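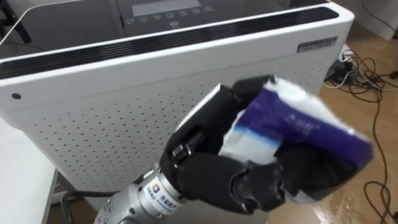 Figure 2. Control panel and vent strip of a white household appliance.

3.2 Picking the weld settings

I'll be upfront that our first go at the seam welds was mostly guesswork. Fouad Younis had run the old Ceten bench welder for years and liked it hot and quick, so we began at 4000 amps and got a lovely row of little holes (thin stainless doesn't forgive much!). Dropping to 2000 amps and holding the electrodes down a bit longer gave us spots that peeled with a proper button, and that's where we stayed for all 48 coupons.

Tip wear bothered me more than current did. Once the copper face starts to mushroom, the spot spreads out and the same setting gives a weaker weld, so I dressed the tips before every batch and wrote it down each time. Abdelkrim Ait Brahim did the peel tests at the Plerkholm shop and never knew which batch he was pulling, which I liked.

We cleaned the strips with acetone and a lint-free wipe. I tried skipping that on two spare strips, and both spat badly enough that I left them out of the results in Section 4.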